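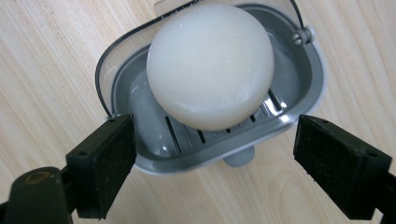 How many times does a person have to pick up a bar of soap before a machine gets the idea? The Louro project's working answer is 3000, and I have yet to hear where the number came from.

Readers of the last issue will remember that Dodness signed up for Louro in the spring. The plan is simple enough on paper. People take hand-held grippers to ordinary household things, do ordinary jobs with them, and the recordings go to Pliltley to train a model. By the end of July we had 1341 recordings in the soap set. Of those, 166 were thrown out at review, mostly for starting too late or stopping before the fingers let go.

I have no quarrel with the collecting. The people doing it are careful, and soap is a better choice than the foam blocks we started on. It is round, it gives you very little to hold, and a dish with walls leaves you deciding whether to go for the bar or take the whole thing. People make that choice without thinking. Whether a model can learn it from watching is the question we're supposed to be answering, and so far we have a folder size and no answer.

My doubts are about variety. The soap set was collected in 18 sessions, and when I went through the session notes I found the same dish, the same table and much the same time of day over and over. A model trained on that may do nicely on our table. Put it in a bathroom with a wet shelf and a half-used bar stuck to the bottom of the dish and I wouldn't bet lunch on it. Fandix, who supply the review software, say their diversity score for the set is "healthy." I asked what goes into the score and was sent a brochure.

The other thing is failures. Our instructions tell collectors to discard a take if the soap slips, so the model never sees a slip or what a person does next. That seems to me the most useful part of the whole business. I've asked for the rule to be dropped for one month as a test. Pliltley is "open to a conversation," which I have heard before.

What I'd like to see before December is a plain trial: soap the model hasn't met, in a dish it hasn't met, with the misses published alongside the hits. If it works I will say so in this column.

Until then, collectors, please change the dish between sessions and write down which one you used. Spare dishes are in the cabinet by the sink. Session sheets for the kitchen set go out next, and they have the old discard rule printed on them, so check with the desk before you delete anything.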